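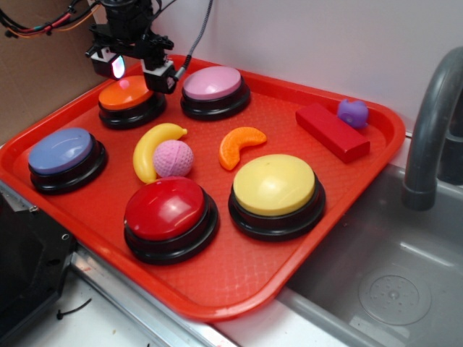 The coach left Provudcombe in the rain, with sandwiches laid on by the firm, which I took as a bad sign. In my experience people who are sure of what they're selling let you buy your own lunch.

I had been in purchasing for 30 years. My bosses at Boutros wanted a line that could sort mixed goods without hands, and Cluseck said they had one nearly ready. The word "nearly" had been in their letters since April. I was sent to look at it because I don't enjoy things, and this was thought to be useful.

They gave us badges. Mine said 3128, and when I asked whether there were really that many visitors the girl on the desk said it was just how the printer did it.

The demonstration room was at the end of a corridor that smelled of new carpet. I had pictured a hall with belts and cages. There was a counter with a toy sink let into it, and a red-orange tray of the kind I used to carry my dinner on at school. On the tray were some fat push buttons in different colours, a plastic banana, an orange slice and a few other bits from the bottom of a toy box. The arm hung over it all, trailing its wires.

"This is Andavia," said the young man in the company shirt.

"The arm or the tray?" I asked.

"The whole platform."

He talked for a long while about the platform. It had seen 2576 hours of practice, he told us, and it could be asked for things in plain speech. Then he bent towards a microphone and asked it to press the red button.

Nothing happened. The man beside me unwrapped a mint. Then the arm came down, slowly, like somebody lowering themselves into a cold bath, and pressed the red button. It clicked. Several people clapped.

"Could it do that again?" I said.

It did it again.

"And the yellow?"

He asked for the yellow. It pressed the yellow.

"Now could I ask it?"

He looked over at a woman with a laptop, and she looked at her laptop. They were very polite about it. The system was tuned to his voice for today, he explained, but he would gladly pass on any request. So I requested the banana.

The arm went across, thought about it and closed on the banana. It lifted it clear of the tray and held it there.

"Where would you like it put?" he asked me.

I hadn't got as far as that. I had come with 3 pages of questions, about breakdowns and spare parts and who pays when it drops a crate, and none of them dealt with where I wanted a banana. Everybody was waiting. I said the sink would do.

It turned, went out over the sink and stopped. I watched the fingers. I'll admit that I leaned forward, and so did the man with the mint.

"It's deciding," said the young man.

"Deciding what?"

He didn't answer. The woman typed something. The arm came back the way it had gone and laid the banana down on the tray, quite gently, a little to the left of where it had been.

"Well, it's got views," said the man with the mint.

On the coach I wrote my report on my knee. August 2019, visit to Cluseck. Presses buttons well. Does not yet sort goods. Lunch adequate. I put down that we should wait a year, and I still think that was right — they wanted a deposit that would have paid for a whole night shift.

I crossed out a line about the banana, then wrote it in again, smaller, at the bottom.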